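Dekness

Eine Liste von Holzdekornamen aus deutschsprachigen Möbelkatalogen

Stand: November, Version 2

Worum es geht

Irgendwann hat die Möbelbranche beschlossen, dass »Eiche« als Auskunft zu dürftig ist. Seitdem gibt es Eiche Fjordnebel, Eiche Landpartie hell, Eiche Vintage quer und eine Eiche, die laut Katalog »Sonntag« heißt und mit dem Baum vermutlich nur weitläufig bekannt ist. Dekness sammelt solche Namen, so wie sie gedruckt wurden, samt Tippfehlern und Trennstrichen an Stellen, an die kein Trennstrich gehört.

Der Datensatz enthält 729 Einträge aus 20 Katalogen. Er eignet sich für Leute, die sich mit Wortbildung, Werbesprache oder Küchenplanung beschäftigen. Für die letzte Gruppe ist er womöglich etwas entmutigend.

Dateien

dekore.csv: die eigentliche Liste, UTF-8, Semikolon als Trennzeichen
kataloge.csv: Kürzel und Kurzbeschreibung der Quellen

Das Semikolon ist Absicht. Ein gewisser Anteil der Dekornamen enthält Kommas, und einer besteht gefühlt aus nichts anderem.

Spalten in dekore.csv

id: laufende Nummer, ohne tiefere Bedeutung
name: der Dekorname in Originalschreibung
familie: die behauptete Holzart, klein geschrieben (eiche, ahorn, buche, esche, sonstige)
grundton: hell, mittel, dunkel oder unklar
zusatz: alles, was nach der Holzart kommt und Stimmung machen soll
katalog: Kürzel, verweist auf kataloge.csv
seite: Seitenzahl im gedruckten Katalog, leer bei losen Beilagen
bemerkung: Freitext, gelegentlich gereizt

Es sind 8 Spalten. In Version 1 waren es mehr, darunter eine namens »schoenheit«, die sich als schwer reproduzierbar herausgestellt hat.

Zum Grundton

Der Grundton wurde vom Papier abgelesen, bei Tageslicht am Fenster. Das ist methodisch so angreifbar, wie es klingt. Gedruckte Farbe ist schon eine Meinung, und ein Katalog, der lange im Treppenhaus lag, hat noch eine zweite. Wo zwei Kataloge denselben Namen führten und verschiedene Töne zeigten, gibt es zwei Einträge. Besonders bei den hellen Dekoren, also bei allem zwischen »Sahne« und »Düne«, sollte man der Spalte mit Nachsicht begegnen: Dieselbe Fläche sieht je nach Lichteinfall nach Ahorn, nach Birke oder nach altem Briefpapier aus.
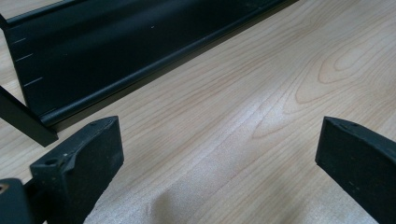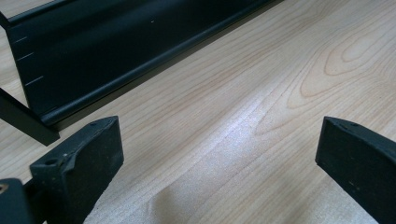

Helle Maserung, dunkles Metall.

Die dunklen Dekore sind gutmütiger. Wenge bleibt Wenge, auch wenn es »Abendwenge« heißt, und bei Nussbaum streiten sich die Kataloge höchstens über den Rotanteil. Unklar sind vor allem die grauen Hölzer, die es in der Natur selten und in Jugendzimmern sehr häufig gibt.

Quellen

Erlow: Hauptkatalog und Beilagen, sehr vollständig, Hang zu Landschaften. Wer wissen will, wie viele Dünen in ein Kapitel über Kleiderschränke passen, fängt hier an.
Rätsep: nüchterner, arbeitet mit Nummern und schiebt den Namen in Klammern nach, als wäre er dem Haus ein wenig peinlich. Dadurch die sauberste Quelle der Sammlung.
Flimcombe: gibt sich englisch, auch im deutschen Katalog. »Honey Oak hell« steht dort wirklich so und wurde so übernommen.
Diverse: Einzelhefte ohne erkennbaren Absender, in kataloge.csv unter dem Kürzel DIV.

Abgetippt wurde von Hand. Ein Versuch mit Texterkennung hat aus »Esche« durchgehend »Asche« gemacht, was in einigen Fällen die ehrlichere Beschreibung gewesen wäre, aber eben nicht im Katalog stand.

Bekannte Mängel

Die Spalte familie folgt dem Katalog und gibt keine botanische Auskunft. Eine »Akazie« kann Robinie meinen, oder Papier.
Zusätze wie »natur« und »Natur« wurden nicht vereinheitlicht. Das holt irgendwann jemand nach.
Umlaute sind geprüft, Akzente auf französisch gemeinten Wörtern eher nicht.
Doppelte Namen innerhalb desselben Katalogs kommen vor, vor allem bei Erlow, und sind keine Fehler beim Abtippen. Der Katalog wiederholt sich.

Wofür die Liste nicht taugt

Bitte keine Arbeitsplatte danach bestellen. Bitte auch keine Nachkaufanfragen: Wir haben von keinem der Dekore ein Muster und wissen nicht, ob sich »Ahorn Morgenlicht« mit den Fronten von damals verträgt.

Änderungen in Version 2

Spalte schoenheit entfernt
Seitenzahlen bei Rätsep nachgetragen
»Kirsche Balance« aus der Familie eiche geholt, in die sie nie gehört hat
Zeilenenden vereinheitlicht, nach längerer Diskussion mit dem Editor

Mitmachen

Wer alte Kataloge im Keller hat, kann neue Einträge als Pull Request schicken, bitte mit Seitenzahl und ohne Korrekturen am Namen. Bewertungen der Dekore gehören in die Spalte bemerkung und dürfen kurz sein.

Lizenz

CC0 für die Zusammenstellung. Die einzelnen Namen möchte ohnehin keiner von uns für sich beanspruchen.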